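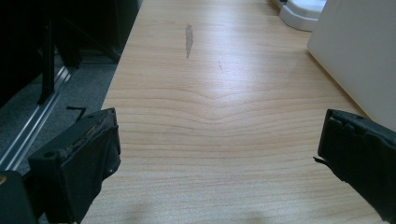
Light wooden tabletop, Otwood.

Speaker notes: What we learned lending desks by the day

Opening. Thank the hosts. Say who I am and that I run the shared study room at Otwood. Ask for hands: who here works from a kitchen table?

Main point first. People come to a study room to get away from home, and they stay if the rules are short. Our first rule sheet ran to 2 pages. Hardly a soul read it. The current one fits on a card.

Numbers. We have 198 members. Last year they made 2928 day bookings. January was the busiest month, mostly exam students. Pause here, people like to write these down.

Noise. Biggest complaint by far. We tried quiet hours and they failed, so we split the day by room. Calls go in the back. Tell the Perkodora story if there is time (they did it the other way around and had to switch after a month).
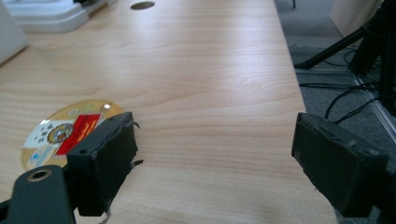 Money

A day costs the same for everyone. We dropped the monthly pass in the second year. Members at Skavangate kept theirs and it works for them, so don't oversell this. We spent 600 on chairs and nothing else got as many kind comments. Skip the heating slide unless asked.
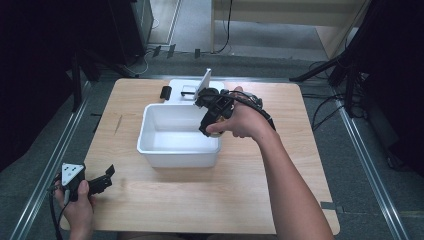

Veronica Neagu
Study room manager, Otwood

Booking. Same-day only, by phone or at the door. We looked at the Desmet booking system and decided we were too small. No-shows dropped once people couldn't reserve a week ahead.

What I would change: longer evening hours, lockers from day one, and a proper place for coats.

Questions. Expect one on insurance. Answer: ask your landlord first, then get it in writing. Leave the sign-up sheet by the door and mention the open day on 26th September.

14 shares
3 comments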